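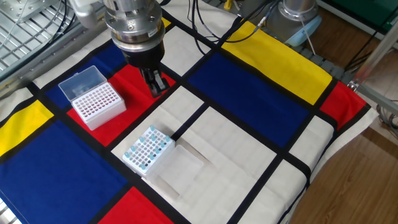

Notebook 6, page 63

May 4, 2020

In by half past eight. Restarted the arm controller before touching anything else, as the log from Friday night had stopped in the middle of a line and I didn't trust what state it had been left in. It came up clean the second time. The first time it complained about the gripper and I had to run the homing again.

Most of the morning went on the lid. The tube rack is fine. Engate finds it every time, the wells are dark, the caps are light blue, there is plenty for it to hold on to. The tip box is nearly fine, with the lid standing open at the back and the dotted top to go by. But the clear lid lying by itself next to the rack is hopeless. The depth image has a hole in it there, or else it reports the height of the cloth underneath, and the colour image shows a black stripe running straight through it. Engate drew its outline as two separate things, one each side of the stripe. Sometimes it left out one of the two and gave me half a lid with great confidence.

I tried three things, in this order:

Turned the depth smoothing down. Slightly worse.

Turned it back up and raised the weight on the colour edges. It then found the stripe beautifully and called the stripe an object. So now I had a long thin black object to pick up, which went right across the table and under everything.

Masked out the cloth lines from a picture of the bare cloth, taken with the same camera settings. Better. This worked until I nudged the cloth by leaning on the table, and then every line was a few millimetres off and I had a double set of edges. The wrinkles move as well. I don't want to be taking a fresh background every time somebody touches the table, so this is not the answer, but I have kept the branch.

Wrote it up in the tracker as issue 402 and put the planner on manual outlines for the lid, so I could get on with the rest.

Planner. The complaint all last week was that Omden takes the wrist the long way round when it goes from above the tip box to above the rack. It is a short move, a child could do it, and we were getting a great swing out towards the other arm's base and back. I had assumed it was avoiding the open lid of the tip box. Took the box out of the collision model altogether and it still did it, so that was wrong, and I'd spent two evenings on that idea.

The real cause was the joint limit on the last joint. The grasp for the rack was being handed over with the fingers the wrong way about. The gripper has two fingers and looks the same turned half a circle, but nothing in the grasp file said so. Omden was faithfully reaching the exact angle it had been given, near the limit, and swinging the rest of the arm to get there. I added the second orientation as an allowed goal and let it choose. The move is now short and dull to watch. I ran it over and over before lunch and it never once took the swing.

Felt pleased and also a bit stupid. The old gripper had the same symmetry and there is a comment about it in the old grasp file, in my own words.

Lunch at the desk. Cheese roll, two coffees. Answered the mail about the Văn update. They want everyone on the new message format by October and I said we would look at it after the rack work is finished. I don't think we will be ready any sooner and I would sooner say so now.

Afternoon on the approach. The present routine comes straight down from a hover point and stops on a force threshold. The threshold was set for the metal blocks we used in the winter and it is much too high for a rack of small tubes. If the fingers come down on a cap, the cap goes down with them and the controller sees nothing worth stopping for. I halved it, and got false stops in mid air as the wrist slowed down. Put it back a little. False stops again, fewer. The force reading has a bump in it each time the arm brakes, and I could see it plainly once I plotted force and speed on the same page in Gurix.

So, two choices. Filter the force harder, which adds delay, and delay at the moment of contact is what I'm trying to get rid of. Or take the bump out by subtracting what the arm's own braking should produce. I did the second. The payload figure in the controller was out of date, it still had the old gripper's mass in it. I weighed the spare on the kitchen scales, typed that in, and a good part of the bump went away before I had written a line of code. The remainder I can live with. Added a slow last stretch to the descent and the threshold now only applies inside it.

Logging. Gurix drops messages if the buffer goes over 2000, and it does this silently. I found out when a plot had a gap in it just where I wanted to look. It now prints a warning. The proper fix is to write the camera topics to a separate file, and that is an hour's work I didn't have today.

Left the last hour for hover tests. No contact, just go to a point above the red panel, hold, read back the pose, go home. The reason for doing this so late in the day was to see whether the calibration had drifted with the arm warm. The cable loop at the top of the wrist still tugs a little when the last joint turns far one way and I wonder whether some of the drift I blame on heat is only that. With the new goal orientations it turns less, so perhaps I will never find out. The readings were steady enough to leave alone. I'm not recalibrating this week.

Small things, so that I don't lose them:

The grasp file wants a symmetry field for every tool, with no default.

The collision model for the tip box assumes the lid is open. If someone shuts it we plan round a wall that isn't there. Harmless, but it will confuse whoever sees it.

Payload mass should be read from the tool description when the controller starts. Having it typed in by hand is how it got to be wrong.

Viewer still shows the table in the old position. Only the viewer.

Tomorrow the lid again. I want to try fitting a plain rectangle to whatever scraps of edge Engate gives me, with the size fixed beforehand. We know how big the lid is. It seems silly to be asking the camera. If the fit needs more than about a second per picture I'll run it only when the planner asks for it.

Branch pushed at ten to six. Arm parked, controller off, bike home in the rain.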